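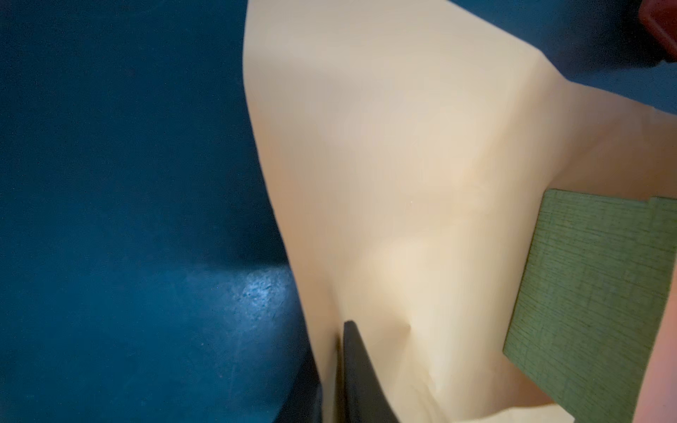

3. Folding and packing paper bags at the bench

For the Mirnis bench kit. Do section 2 first – rail and side basket have to be up before you start here.

1. Wipe down the mat. Dry cloth only. Grit marks pale paper and it won't come off.

2. Take one bag from the sleeve (200 to a sleeve). Leave the rest wrapped, they curl in damp rooms.

3. Lay it flat, mouth facing you. Press out the old crease with the side of your hand. Not a ruler.

4. Fold the top over 40 mm and run a thumb along it once. Twice and the paper goes shiny.

5. Open the bag and push the bottom corners out from inside. Stand it up. If it leans, refold teh bottom, don't weigh it down.

Note: thick paper springs back for a minute or so. Normal. Leave it and do the next one.

Setting up the rail

6. Check the corner brackets at both ends of the rail. Finger tight then a quarter turn.

7. Hang hooks and clamps along the rail. Order is up to you – leave a gap between them so the bags don't rub.

8. Basket goes on the side wall, open top facing in. Keep it empty until the first batch is done.
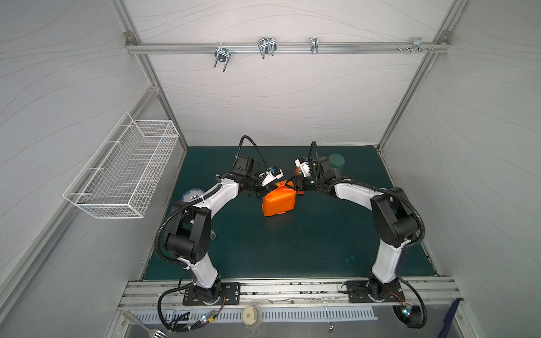 Fig. 3-2. Rail with hooks and clamps, wire basket on left side wall, mat down.

9. Clip finished bags by the folded edge only. One bag per clamp.

CAUTION: Hook ends are bare metal. Watch your knuckles when reaching to the back wall.

CAUTION: No tape on the mat. It lifts the surface and Walczak wont replace it under warranty.

Note: change the mat after 2,000 bags, or sooner if the speckle wears smooth. Spare mats and sleeves of 200 are ordered thru Vendance, see parts list in section 6.

Next: 4. Labels and string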